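Grorow Kitchen Incubator: Progress Report to the Amaral Fund
Prepared by Yolanda Ruiz-Ortega, program lead
Wed 3 June

Dear Nima,

What a spring we've had! When I wrote to you in February we had a signed lease on the Vumlow Street storefront, a hood that failed its first inspection, and a lot of hope. I'm writing this from the counter of an open restaurant, with the lunch crowd thinning out and Lenuța Grecu already shouting for more dill.

Quick recap for anyone on your board who is new to the file. Your grant pays for a shared restaurant space where two first-time restaurant owners run their own menus under one roof, splitting the rent, the dish room and the walk-in. They get a year with us, then they move on to their own places and two more come in.

Where we are

Both kitchens are open. Skekance, the Romanian counter run by cousins Lenuța Moldovan and Smaranda Coman, serves lunch Tuesday through Saturday. Lenuța Grecu (yes, we have two Lenuțas, and yes, the mail gets mixed up) runs the soup and flatbread side and has added an early supper on Fridays.

The dining room seats 40, and on Fridays it fills up. Our best day so far was the neighborhood open house, when we sent out 259 plates between the two kitchens and ran out of forks before we ran out of food. I washed forks for an hour and was very happy doing it.

The menus have changed a lot since the tasting you came to. Skekance dropped the stuffed peppers for now and built lunch around sour soup, polenta with sheep's cheese, and a pork and cabbage plate that people drive across town for. Smaranda bakes the bread herself, and there's a walnut roll on Saturdays that is usually gone by noon. Grecu's carrot and lovage soup is the one I'd send you to first – it comes with a blistered flatbread the size of the plate and a spoonful of garlic yogurt.

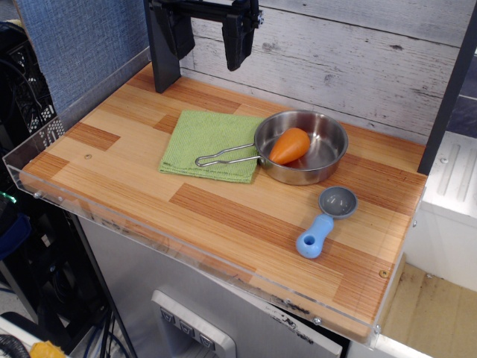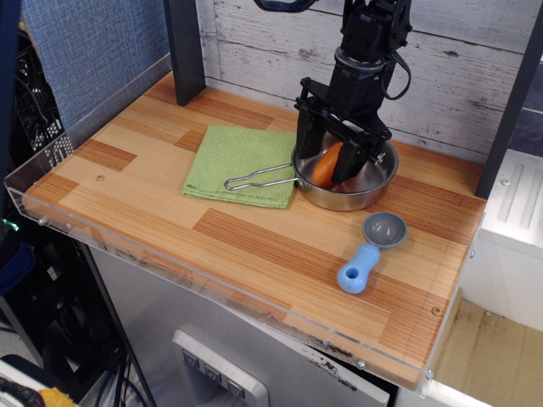
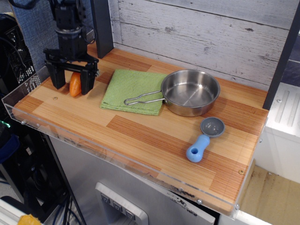
Can the two kitchens cover their share of the rent by the end of the grant year?
Skekance is already paying its full share, and Grecu should reach hers in the fall if Friday suppers hold up and she adds a second one on Thursdays.

What went well

The shared walk-in was the part I worried about most, and it has been fine. Each kitchen has its own side, the middle rack is for dairy, and deliveries come in on different mornings. Labels were a mess for the first couple of weeks, then Smaranda bought a box of colored tape and took charge, and now I can find the butter.

Shared buying is going better than planned too. The owners place one order for onions, flour, oil and takeout boxes, and the supplier gives us the bigger customer's price. Onions alone made the case, given how many of them both menus use.

The Monday cost sessions are my favorite hour of the week. We sit down with the week's receipts and price one dish all the way through, down to the lemon wedge. Lenuța Moldovan found that her pork plate was underpriced and her soup was carrying it. She raised the plate by two dollars, told the regulars why, and they kept ordering it.

What was harder

The hood. The second inspection passed, but the wait pushed our opening back and used up most of the repairs line. We moved money over from the sign budget, so the sign out front is still hand-painted. Customers like it, and I'd be glad to leave it alone.

Staffing the dish room has been rough. We've had people leave after a few shifts, and the owners have ended up scrubbing pots after service when they should be home. We now pay a little more per hour and share the tips with the dish room, and the current crew has stayed through May.

Online ordering is not ready. The system we picked can't handle two menus at one address without sending half the tickets to the wrong printer. We turned it off and went back to the phone. I'd like to try a different one this summer, and I'll send you the quote before we sign anything.

What's next

Patio tables are coming as soon as the city permit does. Both kitchens are working on a joint Sunday menu, with soups from one side and grilled things from the other, and the test run had all of us arguing cheerfully over mustard. We'll also open applications for next year's owners in the fall, and I'd love to have someone from Amaral at the tastings again.

One request: could we move what's left in the equipment line to dish room wages? The kitchens have what they need for now, and steady help at the sinks would do more for both owners than another mixer. The revised budget is attached, with the change marked on the second page.

Come by for lunch any time. Get the walnut roll early.

Warmly,
Yolanda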